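Lornmont Lake Ski Forum > Technique > Deep water starts on one ski, back foot in or out?

gmoges37
Posts: 16

Starting a new thread so this doesn't get buried in the boat talk. I have been skiing on two for years and dropping one, and I'm tired of going back to pick it up. My wife is tired of it too, she drives. I want to learn to get up on one from deep water before the season gets going.

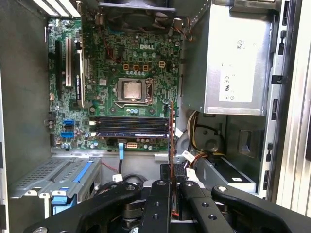
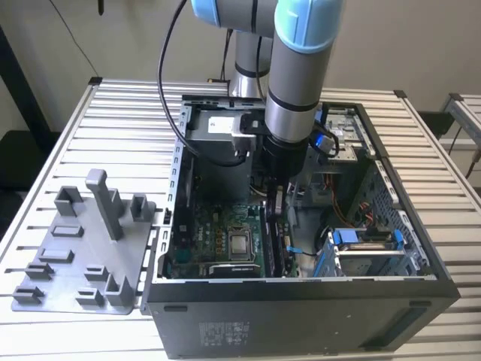
The ski is an Ivwood with a full front boot and a rear toe plate. The boat is an older Rerkel with plenty of power. I can get up maybe one time out of five. The rest of the time the ski wanders off to the side as soon as the rope goes tight and I let go. I have been trying it with both feet in. A guy at the ramp told me to leave the back foot out and drag it. Another guy at the same ramp told me that's a bad habit I'll have to unlearn. Which is it?

Gebremedhin

ropeburn_tom

Drag the foot. I've taught my kids, my nephews and a lot of neighbors and every one of them learned it dragging. The back leg works like a rudder. When the ski starts to wander you can feel it and fix it. With both feet in you have nothing to steer with until you're moving, and that's the part where you are falling.

Once you're up and stable, slide the foot into the toe plate. Look at the boat when you do it, don't look down.

AAraujo

I disagree with Tom, and we've had this argument before on here. Both feet in is the way to go if the skier already drops a ski well. Gebremedhin can ride one ski. He knows what it feels like. His problem is the first two seconds.

If the ski is wandering, my guess is you're pushing. People feel the pull and straighten the front leg, and then the ski plows and turns sideways. Stay in a ball. Knees to chest, heels close to your backside, arms straight and outside the knee. Let the boat take you up. It'll feel like you are doing nothing.

Aparecida

ropeburn_tom

"Stay in a ball" is fine if you have the hips for it. Some of us don't fold like that any more.

gmoges37

I can fold OK. I am probably pushing. I hadn't thought about it but my front leg is always the sore one.

Where do you put the rope in relation to the ski? I've been keeping it on the left side, left foot forward.

AAraujo

Try it on the other side. Left foot forward, most people like the rope to the right of the ski tip. Some like it the other way, so give each side a few tries. It makes more difference than you would think. The thing to watch is that the ski tip is out of the water, pointing at the boat and leaning against the rope a little. If the tip is under, tell the driver to wait.

shallowend

Following this one. Same problem, right foot forward.

kneeboard_karl

Has anyone asked about the driver? I don't mean that as a dig at your wife. When I was learning, my brother-in-law hit the throttle like he was leaving a bank robbery and I thought I was bad at skiing for a whole summer. Then somebody else drove and I got up twice in a row.

gmoges37

She's pretty smooth on it. She puts it in gear, takes up the slack, waits for me to yell and then rolls on. Maybe too slow? I'm in the water a long time before anything happens. I swallow a lot of lake.

kneeboard_karl

That could be it. Too slow is as bad as too fast. You're a full size adult on one ski, you need a firm steady pull. Idle forward first so the ski settles and you're sitting right, then go. If she creeps up on it you will be plowing with your face and your arms give out.

AAraujo

Agree with Karl. Firm and steady, then back off once you're standing. For a new one-ski starter I'd level off at 23 mph and leave it there until you're comfortable. You can go faster for turns later, but there's no reason to be fighting the handle while you get your feet sorted out.

ropeburn_tom

23 is slow for a grown man on a narrow ski. He'll be sinking at the back and working twice as hard. What ski is it, Gebremedhin? The Ivwood comes in a wide one and a skinny one.

gmoges37

Skinny one. I bought it used from the rack at Đinh's and they said it was the right length for my weight.

ropeburn_tom

Right length, wrong ski for learning starts. Go back and ask if they'll let you take out a wide one for a weekend. They did that for my nephew. A wide ski pops right up. When you can do that ten times without missing, go back to yours.

AAraujo

Tom and I agree on something. Yes, borrow a wide ski. And fine, with the skinny one I'd go a little faster than what I said. But I still want both feet in.

A deep V handle helps too. It's a rope with a long V near the handle and you put the ski tip in between the two sides. It keeps the ski from going anywhere. Some people think that's cheating.

ropeburn_tom

It is cheating. Buy one anyway.

lakerat888

Late winter is a good time to practice this on dry land, by the way. Sit on the floor with the ski on, have somebody hold the handle, and let them pull you up to standing without you pulling back. If you bend your arms you'll know right away. My daughter and I did it in the garage in February, and she got up on her third try once the water was warm enough.

Also, check the fin. Mine was loose one year and I blamed everything else first.

gmoges37

Fin is tight, I just went and looked. One of the screws on the toe plate isn't though. I'll get that done tonight.

So the plan is: wide ski if Đinh's will lend it, rope on the other side, knees in, and ask for a firmer pull. I'll try both feet in first and if that doesn't work I'll try dragging.

ropeburn_tom

You'll be dragging by lunch.

AAraujo

He will not. Give it a fair number of tries, Gebremedhin, and rest in between. After five or six bad starts your hands are done and you aren't learning anything. Let your wife ski while you drive for a while.

kneeboard_karl

Go early too. By 10 a.m. on the north end it's all wake boats and you'll be trying to hold a ski still in rollers.

shallowend

Does the rope side advice flip if you're right foot forward?

AAraujo

Yes, start with it on the left of the tip. Same as before though, try each side and keep the one that feels steadier.

shallowend

Thanks. Will try it when the docks go in.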